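Purchasing at Pakdale – Frequently Asked Questions

Who can place an order?
Any member of staff with a cost code can raise a request. Only budget holders can approve one. If you are not sure who holds the budget for your department, ask Rhea Ambrosio in the purchasing office.

Do I need a purchase order number?
Yes, for everything except petty cash items under £30. Suppliers are told not to accept an order from us without a number, and invoices that arrive without one are sent back.

How many quotes do I need?
One written quote is enough up to £900. Above that you need three, and they must be for the same goods or service. Attach them to the request before it goes to your budget holder. A screenshot of a web basket counts as a quote if the date and the delivery charge are both visible.

Can I use a supplier who is not on the list?
You can ask. Fill in the new supplier form and send it to Amado Cabrera, who checks the bank details and insurance. Please do not promise a supplier any work until the check is finished. Allow 20 working days in November, when most departments are placing large orders.

Where do I get desk items and small stationery?
Order these through the Adier catalogue, using your normal login. Orders placed before noon are put together the same day. There is no minimum order, but we ask departments to combine requests where they can.

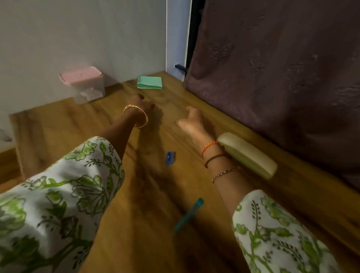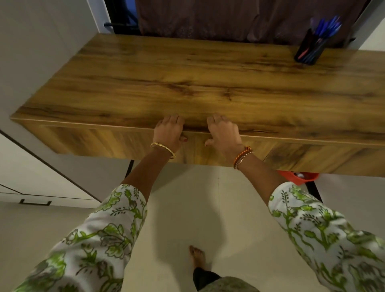

Can I order furniture from the catalogue?
No. Furniture goes through a separate agreement with Macaraeg, and the price includes delivery and fitting. Send the room number and measurements with your request. Saturday delivery is possible but costs extra, and the charge goes to your cost code.

My delivery is wrong or damaged. What should I do?
Keep the packaging and email the purchasing office with the order number and a photo. Don't send anything back yourself – the supplier has to issue a returns note first. Most suppliers accept returns for 28 days after delivery.

When are suppliers paid?
We pay 30 days from the date of the invoice, once the goods have been marked as received. Late payment is nearly always down to this step being missed, so please mark the delivery as soon as you have checked it.

Can I buy something myself and claim it back?
Only if your budget holder agreed in writing beforehand. Claims go to Consolacion Sarmiento with the original receipt. Card slips are not accepted.

Who do I contact about an order already placed?
Reply to the confirmation email, which keeps the order number in the subject line.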